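赫恩索普的西瓜皮今年不进垃圾桶了

二月的赫恩索普（Hirnosthorpe）热得让人只想吃西瓜，而镇上这个月聊得最起劲的，是西瓜吃完以后剩下的那一圈皮。布里姆街（Briem）的老粮食交易厅连着三个晚上开了“整瓜夜”，腌的、炒的、熬糖的、凉拌的，四种做法轮番上桌，门一开就是扑鼻的醋香和姜味。最后一晚散场时，院子里还有人端着小碟子不肯走，追着掌勺的人问糖和醋到底怎么配。

发起人希瑟·塔普塞尔（Heather Tapsell）在镇上教家常烹饪，瓜皮的主意她惦记了好几个夏天。她小时候家里吃西瓜，祖母总要在桌边放一只搪瓷盆，谁啃完了就把皮丢进去，晚上削皮切条，第二天早饭就有一碟脆生生的小菜。“我一直以为家家都这样，”她说，“后来去同学家吃瓜，看见他们把皮直接扔了，我难过得不行，差点想捡回来！”
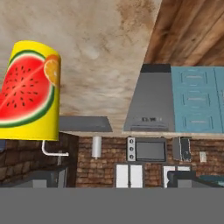
瓜皮能不能做出好味道，先要看选的是什么瓜。镇上种得最多的奥南斯（Ornance）皮厚，吃瓜的人过去嫌它占分量，这回倒成了大明星。蔬果摊的艾瓦尔·科佩尔（Aivar Koppel）把剖开的瓜摆在门口，让来的人自己摸、自己闻、自己挑，他还逐个告诉大家要用的是哪一层。上面那只黄杯子上印的西瓜，倒很适合拿来跟孩子讲解：红瓤归嘴巴，最外面厚厚的绿皮要削掉，夹在中间的那圈白，才是做菜的材料。真瓜的白色部分靠近瓤的地方会慢慢泛粉，科佩尔建议留一丝粉的，腌出来颜色好看，口感也没那么单调。他说瓜要拍着听，声音闷一点、沉一点的水分足，皮也更脆；表皮发软的就老老实实当天吃掉，别打腌菜的主意。

第一晚的主角是糖醋瓜皮，这也是塔普塞尔祖母的那道。瓜皮切成手指宽的条，先撒盐静置两小时，把多余的水逼出来，再冲洗沥干。醋、糖、姜片和一点芥末籽一起煮开，瓜皮下锅煮到边缘透亮，连汤带料装进烫过的瓶子，凉了放冰箱。她说最难的一步是等，因为刚做好的时候酸味冲在前面，过几天才会圆润下来。当晚供大家品尝的是她提前做好的一批，入口咔嚓一声，酸甜之后是姜的暖意，配冷切肉简直绝了。坐在我旁边的一位老先生原本声明自己从不吃腌菜，后来默默地把碟子推过去添了一回。

第二晚换成热菜和凉菜。立陶宛口味的凉拌瓜皮由伊尔泽·尤什卡（Ilze Juška）来做，她用大量的新鲜莳萝和蒜末，再浇一勺酸奶油，瓜皮则擦成细丝，盐抓过后挤干。这道菜做起来飞快，清爽得像把整个下午的暑气都拧掉了。她在家里本来是用黄瓜做的，有一年夏天黄瓜歉收，手边只有西瓜，便大着胆子换了主料，从此夏天就再也没换回去。热菜那边是瓜皮炒辣椒，火要大，油要热，瓜皮片下去翻几下就得出锅，慢了就会出水，变成一锅汤。炉子边上围满了人，锅铲一响，后排的人就踮起脚来。

有意思的是，不少来的人自己也带了家传的做法。有人说家里用瓜皮煮绿豆汤，有人说要先晒到半干再跟肉丁一起焖，还有人坚持瓜皮只配包饺子，剁碎了拌虾皮，鲜得很。塔普塞尔把这些都记在墙上的一大张牛皮纸上，写到后来没地方了，大家就往边角里挤，字越写越小。
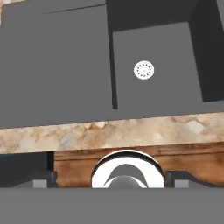 瓜皮外面那层绿的，是不是非得削掉不可？

削掉为好。绿色的外皮又硬又韧，久煮也很难变软，还会带一点涩味，家用的削皮刀多刮两遍就能去干净。下刀之前先把整只瓜用流动的清水刷洗一遍，瓜皮上的泥沙才不会跟着刀刃走进果肉里。

糖熬瓜皮是第三晚的压轴，掌勺的是从巴西搬来镇上的格莱西·帕切科（Gleice Pacheco）。她带来的做法要把瓜皮擦成粗丝，加糖、丁香和肉桂，用小火慢慢熬到透明，糖浆挂在勺背上缓缓往下淌。熬的时候整条布里姆街都闻得到肉桂味，连路过遛狗的人都停下来往里张望。帕切科一边搅一边讲她姨妈的厨房，讲得兴起，差点忘了关火，惹得满屋子人齐声提醒她。这道甜食她爱配一片咸味的白奶酪，一口甜一口咸，我原本半信半疑，尝过之后就完全服气了，第二天自己也去买了奶酪。

她还特意讲了糖的问题。瓜皮本身几乎没有味道，糖太少存不住，也熬不出那种亮晶晶的样子；可要是一上来就把糖全倒进去，瓜皮会收得太紧，嚼起来像皮筋。她的办法是分几回加，每回等糖化开、锅里重新冒小泡了再添下一回。锅要宽，火要小，木勺顺着锅边走，别老去翻中间。做好以后趁热装瓶，凉透了进冰箱，吃的时候用干净的勺子取。
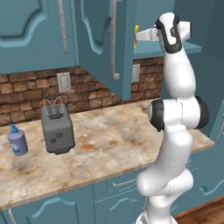 敞开的吊柜，下方是青绿色的地柜。

装瓶和存放问的人特别多，镇图书馆的达利娅·约吉（Dalia Jõgi）干脆在馆里腾出一个书架，专门放各种腌渍和果酱类的书，还把旧报纸上的家常食谱翻出来复印了几份。她找到的一份食谱提到用瓜皮代替香橼做蛋糕里的蜜饯，语气理直气壮，说客人绝对吃不出来。约吉自己照着做了一个，拿到现场切开分了，真的很难分辨，蛋糕润润的，蜜饯粒还带着一点韧劲。她现在最想找的是更早的瓜皮食谱，家里有老食谱本子的读者可以带到借阅台，她会当场拍下来，本子随即归还。

她也提醒第一次动手的人，家里做的瓜皮小菜还是以冷藏、少量、尽快吃完为宜。想在常温下久放，就得按经过验证的罐藏配方来，醋的比例不能随意减，瓶子也要按规定的时间处理。瓶盖鼓起来、汤汁变浑或者气味不对的，别舍不得，整瓶扔掉。

谈到瓜，就绕不开种瓜的人。科佩尔的瓜都来自镇子东边的坡地，今年雨水来得早，后面又一直晴，糖分攒得足，皮也长得结实。他在摊位边上试种了一小片名叫齐杜尼克斯（Zidunix）的新苗，这个品种个头不大，皮的白色部分却很厚，生吃微微带甜。收成还太少，没法拿出来卖，他只切了几片给大家尝。我抢到一小块，蘸了点盐，脆得出奇，有点像没长大的苤蓝。他打算明年多种一些，塔普塞尔已经在旁边嚷着要预订了。

三个晚上下来，连孩子们都有了自己的拿手活儿。交易厅后面的长桌给他们留着，用饼干模子把瓜皮压成星星和小鱼，泡进糖水里，再摆到酸奶上。有个小姑娘压出一整碟小鱼，认真地给每条都点上一粒黑芝麻当眼睛，然后宣布一条都不许吃。最后还是她自己先忍不住的。 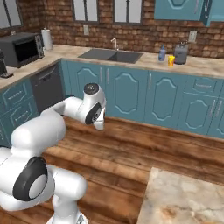 至于削下来的绿皮和实在用不上的边角，也都有了去处。交易厅门口摆着带盖的桶，满了就送去坡地的堆肥垛，科佩尔说瓜皮水分大，得跟干草和碎纸板一层一层隔着放，不然会捂出味儿来。他的堆肥到了秋天会回到同一片瓜地里，想要一点回去养花的人，带个袋子去摊上找他就行。

家里没有院子的人也别犯愁。绿皮切碎了埋进大花盆深处，上面盖一掌厚的土，过一阵子就化掉了。尤什卡住在楼上，阳台上的番茄就是这么养的，她那晚带了一小篮来，红得发亮，跟莳萝瓜皮丝拌在一起又成了一道新菜，当场就被大家添到了牛皮纸上。

瓜季眼看还要热闹一阵子，塔普塞尔决定再加一晚，还在布里姆街的老粮食交易厅，傍晚六点开门，这回专做瓜皮饺子和瓜皮绿豆汤，由几位带来家传做法的街坊掌勺。入场不收钱，请自带围裙、削皮刀和一只有盖的盒子，吃不完的可以带走。有忌口或对芥末、乳制品过敏的，进门时跟掌勺的人说一声，每道菜的配料都会写在锅边的卡片上。

那张写满做法的牛皮纸目前贴在图书馆入口左手边，谁都可以去抄。约吉准备等瓜季过后把它整理成一本薄薄的小册子，四种主菜各占一章，其余的统统收在后面，字迹认不出来的几条还请原作者到借阅台认领，尤其是右下角写着“多放蒜，再多放一点”的那一位。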